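Torville open day, quick notes

January 4, 2025. Typing this up on the train so excuse the mess. Got to the Torville lab late, missed the welcome, went straight to the floor. Shoe covers on. Very shiny green floor, lights bouncing off everything - wondered what that does to the cameras. Aba Sulemana, who runs the Kendum study, says they leave the glare in on purpose. Training data should look like the real place.
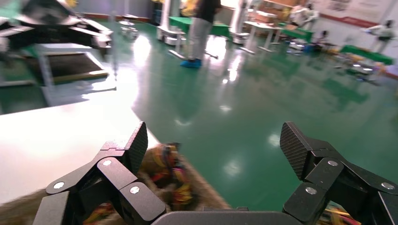
The question behind Kendum is simple enough. Does a wrist view help with soft, floppy stuff, or is the head view plenty? They trained the same policy 2 ways, one with both views and one with head only. 457 demos each, up to 800 planned by March. Early result: head only does fine on boxes and rigid parts, then falls apart once the fingers hide the thing being held. Adding the wrist view got a lot of that back. Not all. Didnt get to see the failure numbers, paper is still in draft.

Power supplies are the hard one. The body is easy, solid metal, but the leads go everywhere and tangle with the next unit's. Aba's team scores the grasp on the wires seperately from the placing, which I liked.
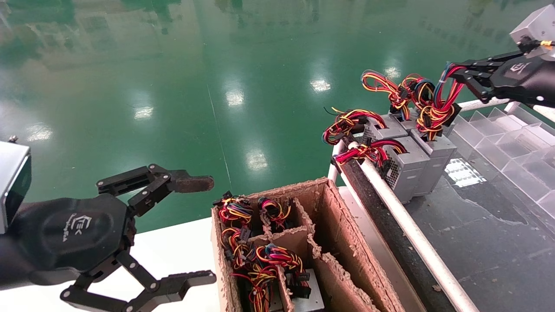
Altitz and Adjei talks

Only caught the end of Altitz. Mostly slides on labeling. Adjei was better - short, good questions on how they split train and test. Slides to be mailed out, will forward.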